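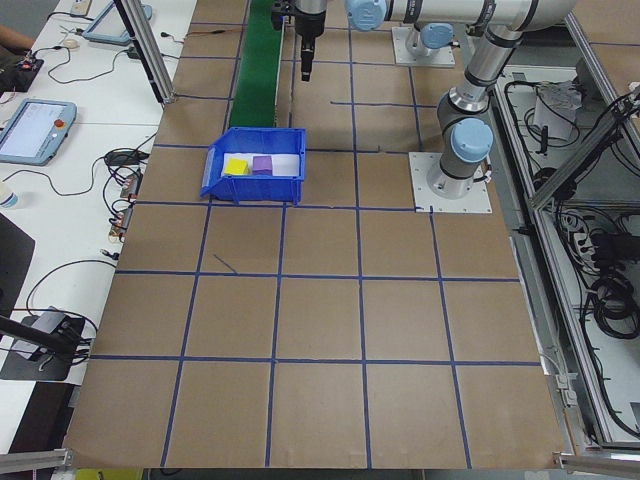 Blue bin at the belt, taped work surface.

Gift wrapping and hamper desk: pre-opening safety check
Site: Faltside, ground floor
Checked by: Natália Kadlec
Date: Jun 26, 2020

1. Exits and aisles clear: Yes
Comment: Both aisles fine. Ribbon trolley was parked across the rear door on arrival. Moved.

2. Queue barriers stable: No
Comment: Base plate missing on the post nearest the escalator. Luzius Hofstetter to replace before opening.

3. Cutters and scissors

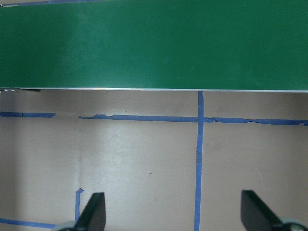 Wrapping stations each need a blade tray, and two trays have no lid. Blades left under offcuts are our most common cause of cut fingers. Keep the bench tops as bare as the green surface shown, with nothing resting on it right up to the bright edge strip. Lids on order from Hájek.
Result: Fail, recheck

4. Tape dispensers and heat guns: Yes, with comment
Comment: Heat gun 2 has a worn cord and has been tagged out. Cellophane hampers to be tied by hand until it comes back. 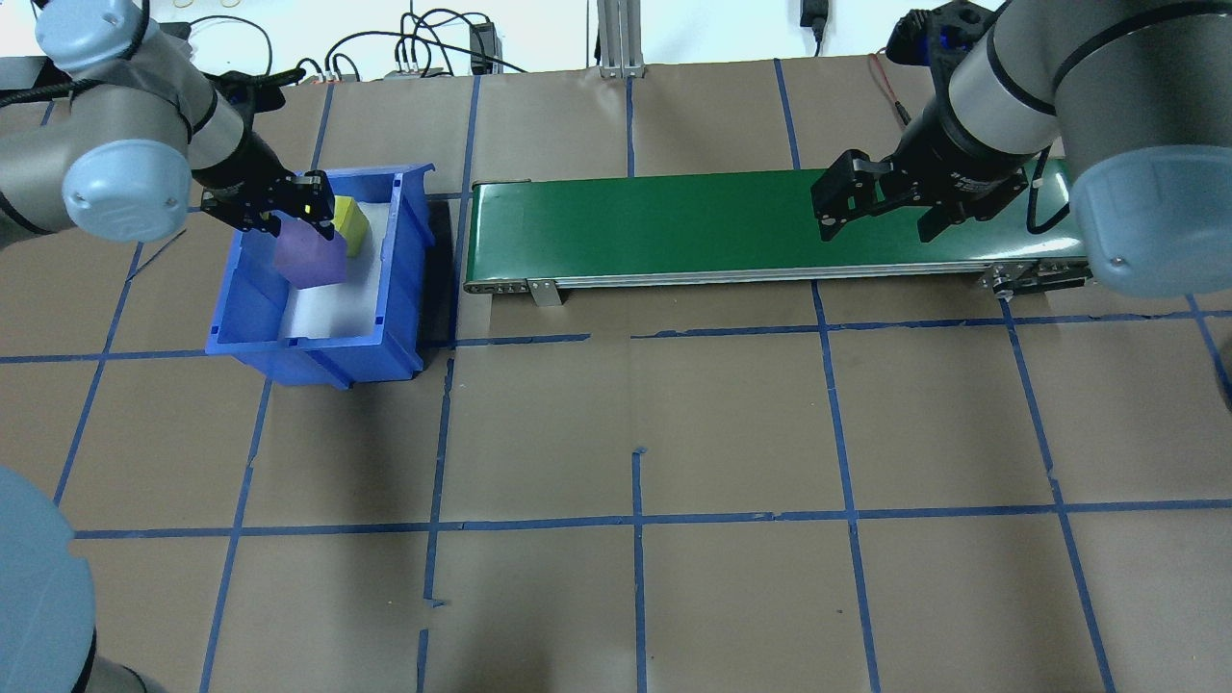 The other guns were tested and the tags are in date. Stands must be used between hampers, including for short breaks.

5. Stock and shelving: Yes
Comment: Hamper shelf is rated to 100 kg and the label is legible. Jars and bottles go on the bottom row. Carton 309 (candles) was stacked above shoulder height and has been brought down.

6. Manual handling: No
Comment: Ľubomír Hudec and the casuals from Tarumthorpe haven't done the lifting module. 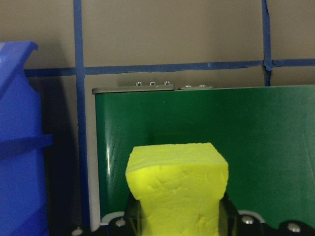

They can wrap and serve in the meantime, but no carrying from the dock. Full hampers go out on the trolley. Same rule as last December.

7. First aid kit: Yes
Comment: Restocked. Plasters low, order more.

Overall: open once items 2 and 3 are closed. Recheck by Macarena Herrero.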